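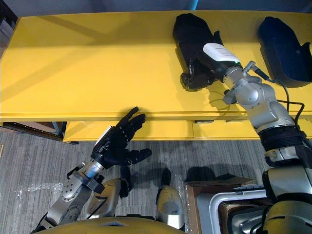
Litora Place Names Register: Data Card

Version 2 of the register. Please read this file before using or citing the data.

Summary

The Litora Place Names Register is a collection of 3,442 recorded names for bays, headlands, sandbars, landings and fields along the Litora coast. Each entry gives the name as written in its source, the type of feature, the parish and the source reference. The register is intended for local historians, map editors and schools. It is not a legal record of boundaries or ownership.

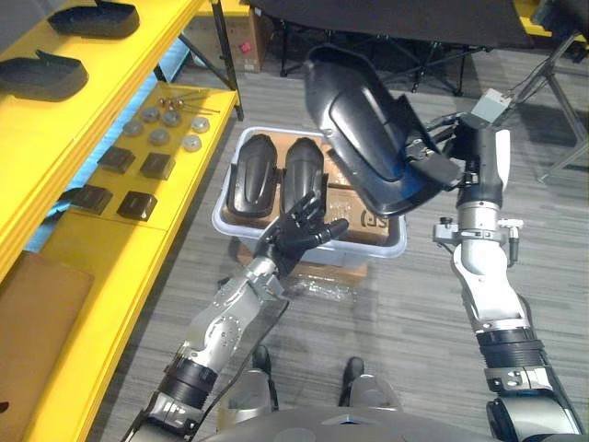

By Adel Kettani, Helmy Archive
Last revised: August 16, 2021

Sources

Names were taken from parish books, harbor ledgers and estate maps held at the Helmy Archive, and from interviews with residents of Aneck and Fletetti. The interviews account for 400 entries. Speakers gave written consent for the names to be published. Their own names and addresses have been removed from this release and will not be supplied on request.

Files

names.csv: one row per recorded name
sources.csv: one row per book, ledger, map or interview
variants.csv: links between different spellings of one name
parishes.csv: parish codes and the dates on which each parish was formed or merged

All files use UTF-8 encoding. Dates are given as year only. Where the year of a source could not be established, the field is blank.

Spelling

Spellings are kept as found, including those that are plainly errors by a clerk. A preferred form appears in the column name_std, and users who need a single spelling for a map or index should work from that column. Accents are missing from most of the harbor ledgers and have not been restored.

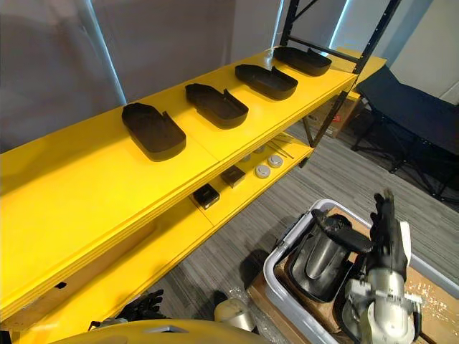 The preferred form follows the oldest dated source unless residents reported a different form in present use. In such cases the present form is used and the older one is listed in variants.csv.

Known limits

Coverage is uneven. Fletetti is well recorded, while the inland fields of Aneck depend on a single estate map with water damage along its lower edge. In 55 entries the feature itself could not be placed, and the parish code is the only location given. A further 200 entries rest on one interview each and are marked "single" in the column support.

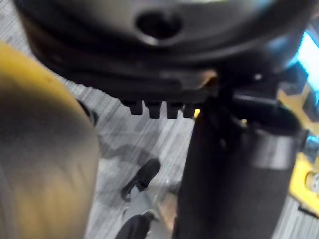 Glossy black housing with short tabs along the lower rim, close view.

Changes since version 1

The parish codes were replaced in January. Old codes are kept in the column parish_old and will be removed in the next version. Duplicate landings in the harbor ledgers have been merged.

Terms of use

The register may be copied and adapted for any purpose, provided that the Helmy Archive is credited and changes are stated. Corrections should be sent to the Archive in writing, with the entry number and a copy of the supporting source.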